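Brekel playlist campaign, is this real growth?

tapehiss_dan
Paid Brekel $58 for their starter push on my new single. They promised it would go to 169 curators. Four weeks later I have 747 streams and two new followers. Support says that's "a strong result for a debut artist." Strong compared to what? Has anyone here seen listeners stick around after one of these?

ortunobeats
I've used them twice and it was fine. You got streams, which is what you paid for. Followers come later if the song is good. Most people quit after one campaign and then complain.

tapehiss_dan
I didn't pay for streams, I paid for "real fans in your genre." That's their wording, check the sales page.

lowshelf
Look at the cities in your stats. When I ran one, nearly all my plays came from a single place I've never had a listener in, and each one stopped a little past the half-minute mark. Make of that what you like. My distributor (Ramach) held back that month's royalties and it took until January to sort out.

ortunobeats
That could be a normal playlist with a local audience. You don't know it was bots.

lowshelf
No, I don't. Neither did Ramach, and they held the money anyway. That's the part I'd worry about.

Renata Malinowski
Did any of you get a list of the playlists? I asked Brekel for one and got a PDF with no names in it, only genre tags. If they can count 169 curators they can name them.

ortunobeats
They protect the curators from spam. Every service does that.

Renata Malinowski
Cimex Audio sent me links to every list I was added to, and I thought they were overpriced too. So no, not every service.

benchcoat_mari

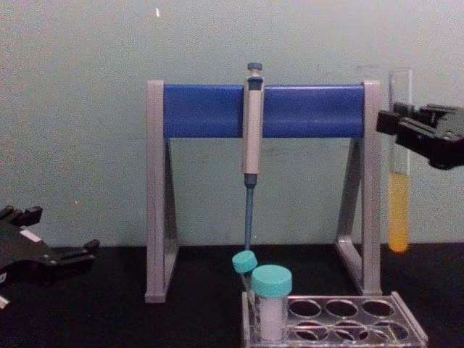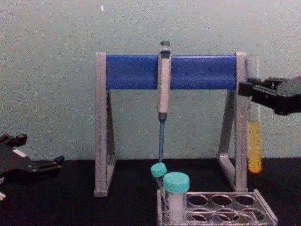

My question is what happens the week after the campaign ends, and I never see that part of anyone's screenshot. I put out one song last year, paid for a push, watched the line go up and then watched it go flat the day the playlists dropped me. Looking back, the profile gave people nowhere to go next. It was like the single pipette hanging off that wide blue bar in the first picture, with one track and a lot of room beside it. I'd finish three more songs before giving Brekel another dollar, and I'm still not sure I'd pay them then.

tapehiss_dan
Fair. I only have the one song up. Still want my $58 back. Checked the cities, by the way, and 100 of the plays are from my own state. No idea about the rest.

ortunobeats
So some of it was real.

lowshelf
Or that's his cousins.

Back to top | Contact the moderators | Posts belong to their authors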